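Unard 居家互助 > 桌椅与收纳 > 已有回复

白色桌面上放粗面托盘,总有印子和细划痕,水果还往下滚,怎么摆怎么清?

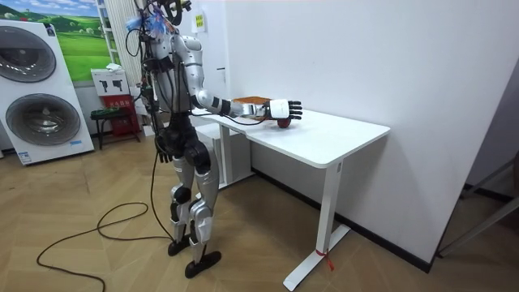

靠墙的白桌子,橙褐色托盘平放在桌面里侧,旁边是一个红色的小圆东西。

发帖人:木地板上的猫
标签:白色桌面 托盘 划痕 果渍 拼木地板

先说桌子。桌子是 Brasberg 的,白色桌面,买的时候1679元,客服说是"耐污面层",具体是什么面层没说清楚,说明书上也只有一句"请用微湿软布擦拭"。桌子一条长边靠墙,下面是浅色的木地板,小块拼的那种。

托盘是后来配的,Anance 的,214元,长方形,橙褐色,表面很糙,摸着有纹路。包装上只写"天然质感",我分不清是真编的还是压出来的纹。平时就平放在桌子靠里的位置,离墙很近,水果、钥匙、零碎东西往上面放。

现在有下面几个情况,想一起问了。

一是桌面上有细划痕。顺着光看不见,傍晚侧着光看就一片,集中在托盘常放的那一块。划痕都很浅,指甲刮过去没有感觉。我怀疑是托盘底下磨的,因为我拿东西的时候习惯把托盘往外拖一下,放完再推回去。

二是有一个淡黄色的印子,形状跟托盘的一条边对得上。用湿布擦不掉,用洗洁精擦过一遍,淡了一点,没有全掉。不知道是托盘掉色还是果汁渗下去的。那一阵正好是十月,家里柿子和橘子都多,有一个柿子在托盘里放软了,底下有汁,我过了几天才发现。

三是圆的东西放不住。托盘没什么边,放三四个水果还行,再多一个就会滚到桌面上。桌面滑,滚起来就没个准。有一次一个苹果掉到地板上,摔烂了,地板缝里进了汁,擦了半天。

四是托盘本身怎么洗。纹路里有灰,还有一点干了的果肉。我不敢泡水,怕变形。

我试过的办法:在托盘下面垫了厨房纸,有用,但是纸会皱,从边上露出来很难看。也试过把托盘收掉,水果直接放桌上,结果滚得更厉害,桌面上还多了几个圆印。现在又放回来了。

不太想换桌子,托盘如果实在不行可以换。想问问有没有人用过类似的搭配,印子能不能去掉,以后怎么放比较好。桌子靠墙这边能不能往外挪一点,会不会有帮助?谢谢。

补充一下:有人私信问桌面是不是烤漆。我不确定。桌子侧边能看到一条很细的封边线,颜色跟桌面一样白。边角没有磕碰。

再补充:洗洁精是普通洗碗那种,兑了水的。没用过酒精,也没用过别的东西。

3条回复 按时间排列

Padmavathi Subramaniam 回复:

我家也是白桌面,也在靠墙的位置放托盘,用了好几年,前后换过几个托盘。按你写的顺序说。

先判断桌面。你说侧边有一条细封边线,那多半是板材贴面,然后四周封边。烤漆的桌子一般整块喷过去,转角的地方看不到接缝。当然也有做得细的看不出来,所以我只能说多半。这个区别跟后面的清洁有关:贴面的怕水从封边那条线进去,烤漆的怕磨和怕溶剂。你不确定的话,两样都按怕来处理就行了。

划痕。你的判断我同意,是拖出来的。托盘底下只要夹一点沙或者糖粒,来回拖几十次就会有这种细痕,托盘本身不一定有多硬。你可以把托盘翻过来,用手掌在底上摸一遍,再拿白纸擦一下,看纸上有没有颗粒。我第一个托盘就是这样,底下粘了一圈糖,干了以后跟砂纸差不多。

这种浅划痕基本去不掉,能做的是让它不那么明显,同时不要再增加。网上有人说用牙膏擦,我不建议。牙膏里有磨料,亮面擦完会发乌,哑光面擦完会发亮,反正那一块跟旁边就不一样了。我在旧桌子上试过,发乌的那一块后来一直在,比划痕显眼得多。

黄印子。先弄清楚是托盘掉色还是果渍。办法是拿一块白棉布,打湿拧到不滴水,按在托盘底边上,压一本书,放十分钟。布上有橙色或者褐色,就是托盘掉色。布上干净,就是果汁。

果渍的话,按下面来:

先用温水把布打湿,拧干,敷在印子上五分钟,让干了的糖分软一下。
然后用兑过水的中性洗洁精,软布打圈擦,不要用百洁布绿的那一面。
擦完换一块清水布再擦一遍,把洗洁精带走。
最后用干布擦干。

一次不行就隔一天再来一次。柿子的汁里单宁多,干了会发黄发褐,本来就比橘子汁难弄。你擦一遍淡了一点,说明它在掉,多擦两遍应该还会再淡。我那次是擦到第三遍才看不出来。

还不行的话,用小苏打加水调成很稀的糊,敷上去,十分钟以后用湿布抹掉,抹的时候手轻,不要用力搓。小苏打颗粒也是能磨的,只是比较软。先在桌子底下或者不显眼的角上试一小块,等干了看有没有变化,再往印子上用。

掉色的话要麻烦一些。托盘的颜色如果是染的,染料进了面层就比较难出来。可以用棉签蘸一点酒精,在印子最边上点一下,马上擦干。看棉签上有没有颜色,也看桌面有没有变黏或者变暗。没事再一点一点往里做。桌面变了就停,不要再试。含氯的漂白剂不要用,白色的面层用了有可能反而发黄。

托盘的清洁。纹路深的东西,先干后湿。翻过来轻轻拍,把大的渣拍出来,然后用旧牙刷顺着纹路刷,横着刷会起毛。刷完用吸尘器的小刷头吸一遍。干的果肉刷不掉的话,牙刷蘸温水,甩掉多余的水,只刷那一个点,刷完马上用干毛巾按,不要来回擦。全部弄完立起来晾,两面都要通风,不要平放在桌上晾,也不要放暖气上。真编的和压纹的都可以这样洗,所以你分不清也没关系。

如果很想知道是哪一种,看背面。编的东西背面的纹路跟正面能对上,边上会有收口。压出来的背面一般是平的,或者贴了一层别的东西。

滚的问题。托盘没边就是会滚,没有什么好办法,只能在托盘上再放一个有边的东西。我现在是托盘里放一个浅口的碗,圆的水果都放碗里,钥匙和零碎放碗外面。托盘还是那个托盘,只是不让圆的东西直接碰到它。还有一个好处,水果烂了汁在碗里,不会渗到下面去。

另外你可以看看桌子是不是平的。放一个圆的东西在桌面中间,松手,看它往哪边走。每次都往同一边走,那就是桌子歪了,或者地板那一块不平。小块拼的木地板时间长了,有的地方会比旁边高一点点。有调节脚的话拧一下,没有的话在低的那条腿下面垫毛毡片。

托盘底下垫什么。厨房纸不行,吸了汁会一直闷在那里,黄印子有一部分可能就是这么来的。我用的是 2 毫米厚的毛毡,剪成小圆片,贴在托盘底的四个角和中间,一共五个点。毛毡要隔几个月换一次,里面会夹灰。换的时候把胶擦干净。硅胶垫我也用过,防滑确实好,但是夏天有一次揭起来,下面的桌面有一块颜色深了一点,后来自己淡了。不知道是桌面的问题还是硅胶的问题,之后没再用。

托盘的位置。离墙太近有一个问题,你每次要拿就得往外拖。留出能伸进手指的距离,拿的时候从两头抬起来,不拖。整张桌子往外挪我觉得没有必要,除非墙那边潮。挪桌子要两个人抬,不要在地板上推。

地板缝里的果汁,如果当时擦干净了,现在不黏脚,就不用管。还黏的话,牙刷蘸温水刷缝,刷一小段擦一小段,别让水留在缝里。

老房子住二十年 回复:

换个托盘不就行了。214块的东西,又糙又没边,放水果本来就不合适。买个带边的,漆面的或者不锈钢的,一抹就干净。

印子拿八四兑水擦,我家白瓷砖都这么擦。

水果放冰箱。

木地板上的猫(发帖人)追问:

谢谢两位。八四我先不用了,楼上刚说了不要用漂白的,瓷砖跟桌面可能也不是一回事。

按第一条回复试了几样,说一下情况。

托盘翻过来摸了,底下确实有颗粒,拿白纸擦下来一些,有沙也有黏的小块,应该是糖。背面是平的,贴了一层薄的东西,所以大概是压纹的那种。

白布压了十分钟,布上没有颜色。那就是果渍。

温水敷,洗洁精擦,隔天又来一次,一共做了两次,印子淡了很多。站着看不出来,低头贴近了还能看到一条边。小苏打还没用。想先问一下,剩下这一点值不值得再弄,还是就这样算了?

圆的东西放桌上试了,往靠墙那边走,每次都是。桌子有调节脚。但是我不清楚该把哪边调高。往墙那边滚是不是反而好一点,至少不会掉到地上?

还有一个新问题,地板。我趴下去看调节脚的时候,发现桌腿旁边的地板上有几道印,深一点的能摸到。以前没注意过。这个有没有办法?家里有半瓶 Sotomayor 的地板护理油,当时1054元一套买的,里面还有蜡棒和几块布,一直没怎么用,不知道能不能用在拼木地板上。

做过几年地板的小周 回复:

桌面的事前面说得挺全了,我说地板和调桌子,顺便补两点桌面的。

先调桌子。往墙那边滚,就是靠墙的两个脚低,或者外面的两个脚高。不要光靠滚东西来判断,找一把水平尺,没有的话手机里有水平仪,放桌面上看。手机有摄像头凸起的要注意,屏幕朝上放会翘,可以架在桌边让凸起的部分悬空,或者横过来放。先看长的方向,再看短的方向,两个方向都记下来再动手。

拧调节脚的时候要一个人把桌子那一头稍微抬起来,另一个人拧,不要压着重量硬拧。硬拧一是费劲,二是脚在地板上转,会转出一个圈的印子,你地板上的印有一部分可能就是这样来的。一次拧半圈,放下来看一次。调节脚都要着地,拧完用手按四个角,哪个角会晃就是那个脚悬着,再补半圈。

你问往墙那边滚是不是更好。差得很少的话,留着也行,水果是不会掉到地上了。但是洒了水也往墙那边流,流到后边沿,再顺着边往下走。贴面板的桌子最怕水停在封边那里,泡几回就鼓。我的意见是调平。防滚靠碗,前面说的那个办法可以。

差得多不多有个简单的看法:水杯装大半杯水放上去,蹲下来看水面跟杯口是不是平行。能看出斜来,就应该调。

再说地板。小块拼的木地板有好几种做法,有实木的,有多层的,也有强化的做成拼花的样子。护理油能不能用,要看表面是油还是漆。

怎么分呢,找一个不显眼的地方,比如柜子后面,滴一滴水,等五分钟。水珠一直立着,擦掉以后没有任何痕迹,一般是漆面。水慢慢摊开,擦掉以后那一块颜色深一点,过一会儿才恢复,一般是油面或者漆已经磨薄了。强化地板上的水珠也会立着,区别是强化的每隔几块花纹会重复,你趴在地上找一找,能找到两块一模一样的木纹,连结疤的位置都一样,那就是印的。

油面的,护理油可以用。漆面的,油进不去,浮在上面,会滑,还会粘灰,越擦越花。强化的更不要用。油和漆没有通用的,瓶子背面应该会写适用哪一种,先看瓶子。放久了的油先摇匀,倒一点在白纸上看看有没有结块,有结块就别用了。

你说的能摸到的那几道印,分两种情况。

一种是只伤了表面,颜色跟旁边一样,就是有一道凹。漆面的可以用蜡棒补。你那一套里如果有好几种颜色的蜡棒,选比地板稍浅的那支,浅了不显眼,深了一眼就能看见。在手里捂软,横着往划痕里压,多出来的用塑料卡片刮平,刮的方向顺着木纹,然后用干布轻轻擦几下。蜡补的地方不耐磨,桌腿旁边走动少,应该能撑挺久。椅子来回拖的地方就不行,过一阵就掉了。

另一种是伤到木头了,凹下去的地方颜色发白或者发毛。实木的、油面的,可以用湿布加熨斗让它胀回来一点。布打湿拧干,叠两层盖上,熨斗中温,点几秒就拿开,看一看再点。漆面的不要这样弄,漆会发白。强化的也不要,会鼓包。拿不准就不要用熨斗,补蜡最保险,补坏了刮掉重来就是。

拼木地板补的时候还有一点要注意。每一块的纹路方向不一样,刮的时候看清楚划痕是不是跨了两块。跨了就分开补,中间的缝留出来,不要拿蜡把缝填满。缝是给木头胀缩留的,冬天暖气一开缝会变宽,填进去的蜡就会掉出来,踩得到处都是。

桌腿下面以后垫毛毡。调节脚下面能不能贴,要看脚的底面够不够大。脚是那种小圆脚的,毛毡贴上去没几天就会歪,可以买套在外面的那种脚套。套脚套以前先把桌子调平,套好以后再看一次,脚套有厚度,四个厚度不一样也会斜。

果汁进了缝的那个地方,除了看黏不黏,再看缝两边有没有翘起来。手掌平着摸过去,边比中间高就是进过水了。刚翘一点的,保持通风,过一阵多半会自己下去。不要拿吹风机吹,一下子干了会裂。几个月不下去的就不用等了,要么不管,要么找人来磨。

桌面补两点。

剩下那一条边的印,我建议不要弄了。站着看不出来就可以停,再往下用小苏打,有可能把那一块磨得跟旁边光泽不同,那个就回不去了。白色桌面用几年整体也会稍微变一点颜色,到时候这条边会更不明显。另外你那块地方常年被托盘盖着,旁边的桌面见光多,盖住的见光少,两边颜色本来就会有一点差。有时候看着是印子,实际是这个差别。过几个月把托盘换个位置,或者转个方向,慢慢就匀了。

托盘背面既然贴了一层东西,洗的时候就要多小心一点,水从边上进去,那一层会脱。正面用牙刷蘸水的时候,靠边的地方尽量用干刷。已经有翘边的话,先用白胶粘回去,压一晚上再用。贴毛毡片也贴在那一层上,换毛毡的时候不要硬撕,用吹风机的暖风吹十几秒,胶软了再揭。

木地板上的猫(发帖人)回复:

地板滴水试过了,在柜子后面,水珠一直立着,擦掉没有印。木纹找了半天没有找到重复的。那应该是漆面,油就不用了,瓶子背面确实写着"油饰面专用",之前没看过。

周日找人帮忙抬着调了桌子。手机水平仪看,长的方向本来就是平的,短的方向靠墙那边低,那边两个调节脚各拧了一圈半,现在平了。四个角按过,不晃。

地板的印用蜡棒补了两道,颜色选的第二浅的那支,稍微有点亮,能接受。剩下的一道跨了两块,还没补,等有空再弄。

桌面那条边不弄了。托盘底下贴了毛毡片,往外放了一点,跟墙之间能伸进手。碗也放上去了,就是碗稍微大了一点,占掉半个托盘,钥匙现在没地方放。有没有人知道哪里能买到小一号的浅口碗,直径十几厘米、底要平的那种?

Padmavathi Subramaniam 回复:

碗可以看看花盆托,陶的,底是平的,口浅,尺寸也多。买没上过土的新的,洗干净就能放。底下糙的话也贴两片毛毡。

钥匙我家是挂在墙上的,没再往托盘里放。钥匙跟水果放一起,钥匙上的灰和金属屑最后也都在托盘的纹路里。

本帖有用:按"有帮助"排序请登录
相关帖子:
白色桌面有圆形水印怎么办
托盘纹路里的灰怎么清
拼木地板冬天缝变宽正常吗
桌子调节脚拧不动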